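Notes for the August talk, second draft. Slot is 18 minutes, so cut the Flemora story if running long.

Title slide: Who Is the Open Office For?

Start without the joke. Go straight to the question: how many of you have booked a meeting room this month just to be alone? Wait for hands. Don't fill the silence.

I've worked in four open offices and in one very ugly corridor of small rooms with doors. I got more done in the corridor. I know that is one person's experience and I'm going to say so before anyone in the second row does. But I'd like the people selling me the other thing to show their evidence, too.

Section 1: The pitch

When Plisuner moved floors, we were told three things. We would talk to each other more. We would save money. We would like it. The last one came with a mood board.

On talking more: ask what was counted. At Plisuner the consultant counted "interactions," and an interaction was any time two people came within arm's length. By that measure the elevator is the most creative place in the building. (Pause.)

On money: this part is true, I think. You fit more desks. I have no quarrel with a company that says rent is high and we need to squeeze in. I would respect that memo. I've never received that memo.

On liking it: the survey went out in week two, when everyone still had free pastries. Anqi Cheng asked for it to be repeated after a year. She was told the project was closed.

Section 2: What noise does

Keep this short. Most of the audience will know about the studies and I don't want to throw slides of bar charts at them. Two points only. Speech you can understand is worse than a steady hum, and a half-heard phone call is worse than a full conversation, at least for me. Ask whether the room agrees. Weidong Peng says he finds other people's chatter soothing, and he's a good example of why averages don't help much. Don't name him unless he's there and says it's fine.

Be careful here. I'm a skeptic about the pitch. I'm also a skeptic about the backlash. Plenty of people who hate open offices have never sat alone in a room for 12 weeks with a problem they didn't understand. I have. Somebody walking past would have been welcome.

Section 3: Work that does need a shared room

Slides 9 to 12, click through slowly, let people look.
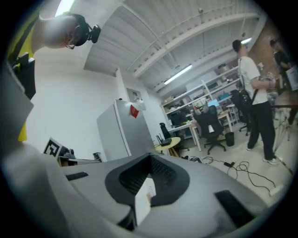
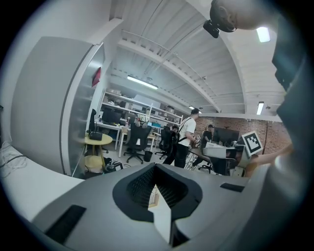
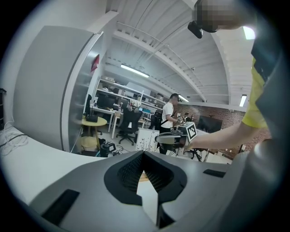 Hands busy, headgear on.

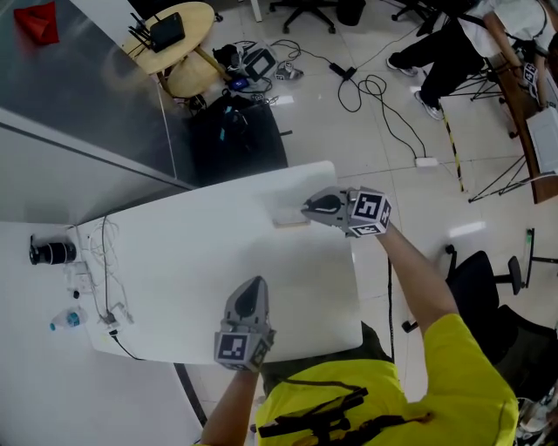 Some work is done standing up, with equipment, and it would be silly to put every bit of it behind its own door. My complaint is with taking that picture of work and laying it over payroll, contract review and writing. A person reading a lease doesn't need a workshop. A person reading a lease needs a lamp and for Dave from sales to be on another floor. (Swap "Dave" for something else if there's a Dave.)

Ask: which kind of work do you do before lunch, and which after? Most people will say both kinds, in no order. So the honest answer is a mixed building, and mixed buildings are harder to draw and harder to sell.

Section 4: Flemora

The one case I'd call a partial success. Flemora had 100 people on one floor and put doors back on a third of it. Abundio Arellano ran the budget and will tell anyone who asks that the doors cost less than the furniture they replaced. I've seen his spreadsheet. I believe the door prices. I'm less sure about the furniture, which seems to have been written off twice.

Did it work? People say so. People also said so about the beanbags. What I can report is that the waiting list for the small rooms went away, and that the phone booths are now used to store coats.

Section 5: What I'd ask before signing

Read these out, don't put them on screen.

What exactly was measured, and by whom?
Who gets a door, and is it the same people who approved the plan?
Can we try it on one team first?
What would make you change it back?

The last one usually ends the meeting. Skemisia's people at least wrote down an answer, though it was "significant feedback," undefined.

Questions

Aaliyah Kennedy is chairing and will cut me off, so leave four minutes. Somebody will ask about working from home. Say it's a separate talk and that I don't trust those numbers much either. If Zeyu Xue asks about acoustic panels, admit that the ones at the old place did help a bit, over by the windows, and that I complained about the color for a year.

Bring own clicker. The one in the hall skips.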